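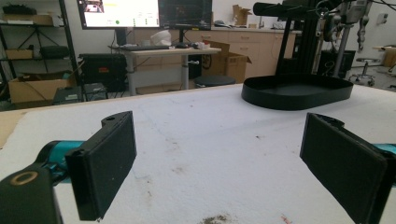
Cliltow padded bench cover, white, large
Reviewed by Yevdokiia Stetsiuk, 5/19/24

I don't like buying things to put on top of other things. A bench is a bench. But I got tired of small parts bouncing off a hard top and onto the floor, so in March I paid $90 for the Cliltow cover and told myself I'd send it back if it annoyed me. It has annoyed me, and it's still on the bench.

First complaint, the colour. The listing calls it "studio white" and says it "resists everyday soiling". Mine has grey smudges, dark specks and a fair scatter of stains. There's a brownish-green patch near one edge and a little reddish mark beside it. I've had a go at it with a damp cloth and dish soap, and then with a cleaner from Trotora that a neighbour swears by. The soap lifted some of the grey. The Trotora stuff smelled strongly of oranges and did no more than the soap had. If Cliltow made this in charcoal I would have bought charcoal, and I suspect so would everyone else.

Second complaint, the fit. It's sold as sitting flat on any surface. On mine it wanted to sag over a low spot, so I've got cardboard under it, and the cardboard pokes out along the side. It looks cheap. I could trim it and haven't. For $90 I shouldn't be padding out the padding.

Now the parts I'll grudgingly give them. The surface is soft without being squashy. Screws dropped on it stay more or less where they land. I can put a finished piece face down and not worry about the paint, and the bench is a lot quieter than it used to be. A friend has the Dai version, which cost her $30, and I borrowed it for 7 days to compare. It's thinner and it crept toward me every time I leaned on it. I wouldn't swap, though I'd have to think about whether the Cliltow is three times as good. Probably not.

Heavier things are fine on it. I keep a big black oval tray toward the back – a Hedine one, low sides, flat inside – and it slides around less than it did on the bare top. I half expected a dent where it sits. After a couple of months I can't find one worth mentioning, but ask me again in a year. Anything tall and narrow is another matter. A jar of brushes wobbles if you bump the table, and I've gone back to keeping mine on the shelf.

The box says the cover has been "tested to 100 washes". Washed how? It won't go in my machine, there's no care label, and the leaflet only shows a hand with a sponge. I emailed to ask and got a reply thanking me for my interest in the range.

Would I buy it again? At full price, no. On sale, maybe, and I'd measure the bench more carefully and check it for low spots first. If your work is clean and dry and you mostly want something that won't scratch what you're putting down, it does that. If you work with paint, soil, glue or anything else with a colour to it, expect it to show.

Three stars out of five, and one of those is for the quiet.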